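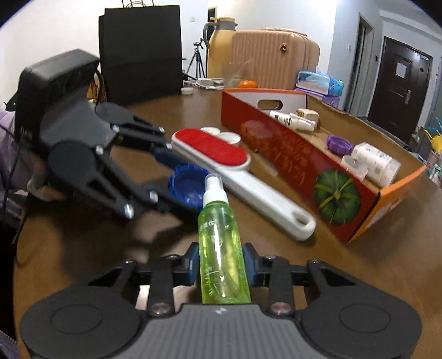
Hulix Support Desk

Hand-held grippers: setup and care FAQ

Updated Nov 5, 2018

These are the questions we get most from people who use a pair of hand-held grippers at a table. They cover the fingers, the pads, the pivots and the cable. For anything inside the housing, write to the Clonton bench.

How do I get a pair ready at the start of a session?
Wipe the pads, open and close each gripper slowly 5 times, and check that both fingers move together. Then pick up something light with each one. A small plastic bottle held upright is a good first test, and a lid in the other gripper is a good second one. If the bottle leans or turns when you lift it, look at the pads before you look at anything else.

What should I clean the pads with?
A damp cloth with no lint, then a dry one. Do not use alcohol or anything with oil in it. We used to recommend the Ornance wipes but they leave a film, and the film is worse than the dust.

Hand cream and hair spray are the usual cause of a pad that slips when it looks clean. If you handle cosmetics or toiletries, wipe the pads at every break.

When do the pads need to be replaced?
Check them every 300 grasps and replace them at 1000, or sooner if a corner lifts. Replace both pads on a gripper at the same time. An old pad facing a new one grips unevenly and you will see thin objects twist.

How do I fit a new pad?
Peel off the old one from the tip down and clean the finger. Press the new pad on flat, starting from the middle – not the tip. Close the jaws on a folded cloth and leave it overnight.
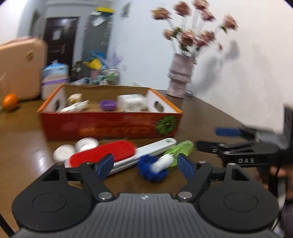
Jaws open, pads facing each other. Second gripper at right.

The fingers don't meet evenly. Is that a fault?
Usually not. Open the jaws and look at the pads from behind the housing. If one sits higher than the other, the pad was fitted crooked. If the pads are straight but one finger lags, the linkage on that side needs cleaning. Dust and thread collect around the fasteners. A soft dry brush gets most of it out.

Can I tighten the large pivot screws myself?
Yes, a little at a time. Go an eighth of a turn, then work the jaws. The finger should swing freely with no side play. Stop as soon as the play is gone. If the screw works loose again within 7 days, send the gripper in.

Leave the small fasteners on the linkages alone. They are set at the bench and the thread lock has to be redone if they move.

Where should the cable go?
Leave a loose loop near your wrist so it doesn't pull when you reach across the table. Keep it off the linkages. Long sleeves are fine, but check that the cuff stays clear of the joints.

How do I store them?
Jaws open, pads touching nothing. Pads left closed for a weekend take a dent, and some never come back from it.

Do you have spare parts?
Pads and pivot screws are in stock. Linkages come from Manurung and the next batch is due in April. Please tell us if you need the left or the right, as seen from behind the housing.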